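Doina Zupan had driven to Jultville on her day off because the Pavar letter promised free lunch and "the kitchen of tomorrow". Tomorrow's kitchen was on a screen.

"It's a simulation," said the young man with the lanyard. His name was Masaru Matsuda and he had clearly said it many times that morning. "The arm practises in there first."

"And the dinner?"

"Sorry?"

"Who eats it?"

He laughed politely. On the screen the white arm had hold of something yellow, a potato or a lemon, above a marble worktop far grander than her own.

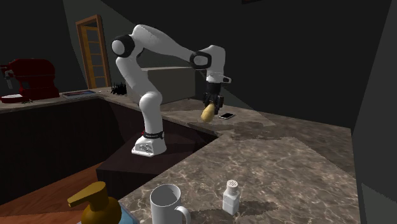

"Has it ever worked in a real kitchen?"

"Once, in August, for 91 minutes. Then someone had to switch it off."

Doina wrote 91 on the back of her letter. She had run the canteen at Bilgin since 1977 and had fed 217 people a day with two ovens and a bad knee.

"What's it going to cost?" she asked.

Masaru looked round for his manager, who was busy with the sandwiches.

"We're not talking about price today," he said.

She folded the letter into her handbag and went to see about the lunch.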